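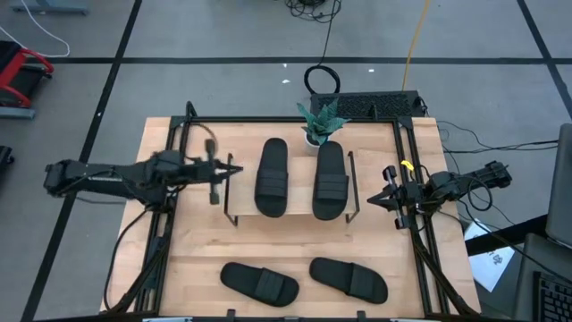

Plamurska schrieb:
Dem Vorschlag, Arbeitsplatten aus Massivholz künftig nur noch zu ölen, kann ich nicht zustimmen. Lack ist im Vereinsbetrieb pflegeärmer.

Eide schrieb:
Dem ist zu widersprechen. Lackschäden lassen sich örtlich kaum ausbessern -- geölte Flächen hingegen schon. Wir ölen seit 11 Jahren, zuletzt im November.

Plamurska schrieb:
Und der Aufwand? Bei uns wären es etwa 288 Euro jährlich.

Cleta schrieb:
Die Werkstattordnung lässt beides zu. Ich bitte um Stellungnahmen binnen sieben Tagen.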